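Open Day Recordings: README

Last updated in May

Hi, and thanks for downloading this! I put this set together after our open day at Prorari, where we let visitors pick up a hand-held gripper and try simple table jobs with it. A lot of people asked afterward if they could have the recordings, so I cleaned them up and wrote this page to go with them. I'm the one who ran the demo table, so any mistakes in the files are mine.

What's in the set

There are 3,722 recordings. Each one is a single try at a single job, from the moment the visitor presses start to the moment they press stop. Most are short. A few go on and on (one visitor got very attached to stacking cups and I didn't have the heart to stop the clock), and I left those in. The jobs were picking up a block, putting a cup on a saucer, passing something from one gripper to the other, and "free play", meaning whatever the visitor felt like doing.

The folder called Dai has the one-gripper tries. The folder called Fullness has the ones with 2 grippers going at once. Sorry about the names, they were our working names for the two stations and by the time I thought about changing them, half my scripts depended on them.

How the day went

We opened at 10 in the morning and I figured we'd get a slow trickle until lunch. Wrong! There was a line before I had finished taping down the cables. I gave everybody the same quick talk: hold it low, squeeze gently, keep the fingers where the camera can see them, and don't rush. Then they got a practice go that we didn't save, and after that we started recording.

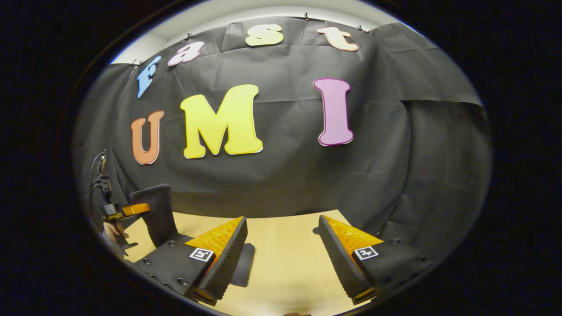 Kids picked it up fastest, no contest. Grown-ups tended to squeeze way too hard on the first couple of tries and then loosen up. You can hear me saying "softer, softer" in my head if you look at the early gripper width numbers, which slam shut and stay there. By midafternoon I had changed my talk to include a bit of squeezing practice, so the later recordings look smoother. Keep that in mind if you compare morning and afternoon.

What's in each recording

Video at 60 frames per second, the gripper width for every frame, and a small text file with the job name and the station. The video is wide-angle and I have not flattened it, so straight lines will look bent. If your code expects a flat picture, you'll need to fix that on your side.

Known problems

The first 2,000 recordings have the clock set an hour off. The order is still right, only the time of day is wrong. Some free play recordings are labeled as cup and saucer, and I fixed the ones I found. Sound was switched off for the whole day, so don't go looking for it.

Using it

Class projects, hobby stuff and research are all fine. Please don't sell it. If you find a bad label, send me the recording number and I'll put it in the next version.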